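Zidaver Reading Journal for Crime and Mystery Readers

Hardback, ribbon marker, 240 pages, lies flat
Cover colors: slate, rust, bottle green (green back in February)

About this journal
Made for people who read whodunits and want to beat the detective. Room for 68 books. Each gets three and a half pages, near enough. Suspects grid, timeline, clues, your guess, then who really did it. Title index at the front so you can find stuff again.

Layout by Gönül Erdem, who reads four or five of these a month and got tired of losing track of the cousins. Paper is cream, 100% uncoated. Takes fountain pen fine, gel pen fine, heavy marker no.

What's on each spread
Title, author, series number, where you got it
Suspects grid, 12 rows (name, motive, alibi, holds up?)
Timeline, blank hours down the side so you can fill in your own
Clues and red herrings, two columns
Guess at the halfway mark
Guess before the last chapter
Spoiler flap. Folds over and tucks in, so you can lend the journal out with out ruining anything
Star rating, plus a separate one for the ending

In the back
Series tracker for 20 series, checkboxes up to book 24
To-read list
Lent to / got back list
Pocket for bookmarks and receipts

Which edition do I have?
Second edition has the spoiler flap. First edition doesn't, and the suspects grid only has eight rows. Refill pages are sized for the second edition only. Check inside the back cover, bottom left.

What readers say
"Finished the whole Trarnham series with this on my knee. Got the killer right twice." Asabe Oyelaran
"Timeline page is the best bit. Wish there was more room for motive." Tin-yau Siu
"Bought one for each person in our Sunday group. We swap them at the end and compare guesses. Very smug evening." Yuk-lan Tu

Good to know
Ribbon end is heat sealed, may still fray a little, trim it and it's fine. Slate cover shows fingerprints more then the other two. Elastic band not included on any color, we dropped it becuase it dented the cover.

Shipping
Goes out from Sollthorpe, flat in a card mailer. Orders in by 2 p.m. go same day, weekdays only. Gift wrap is plain brown paper with a tag, add it at checkout. Tag holds two short lines.

Returns
Unused, 30 days. Written in, sorry, no. Misprints or missing pages, send us a photo and we'll swap it.
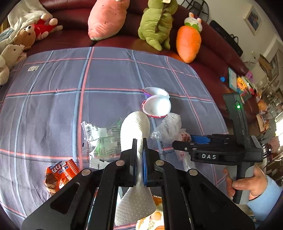

Goes well with
Tseng page flags, 181 to a pack, five colors
Refill pages, second edition
Pencil loop, sticks inside the back cover
Trarnham boxed set, books one to three, paperback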